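About Clisik

Hi, and thanks for stopping by! I started Clisik because I got tired of watching small warehouses get turned away by the big automation companies. If you ship thousands of identical boxes, there's a robot for you. If you ship gloves, bottles, scoops and whatever else your customers felt like ordering on Tuesday, you usually get a polite email and a brochure.

So we built Leka. It's a bin-picking kit that goes onto a robot arm you already own: a gripper, the software that decides where to grab, and a few days of our time to get it all talking (plus as many phone calls as you need afterward). We have 13 kits out with customers right now, and I still go along on most of the installs — I like them too much to stop.

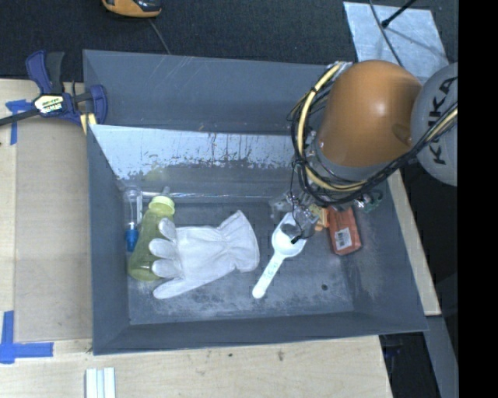

Mixed bins are where we spend most of our week. Soft stuff folds up on you, clear plastic is hard for a camera to read, and anything long and thin likes to end up underneath something else. Our test list is up to 101 household and workshop items, and if you're thinking about a kit, you can mail us a box of your own worst ones and we'll try them before you pay for anything.

There are 9 of us these days, in the back half of a building we share with Asum, who make shelving and lend us their forklift. Our first customer was Deseo, a garden and kitchen supplier, and they're still sending us weird new products to try!

Leka comes with 12 months of support, and longer plans are on the pricing page. Want to see it run? Drop us a line and come by any afternoon.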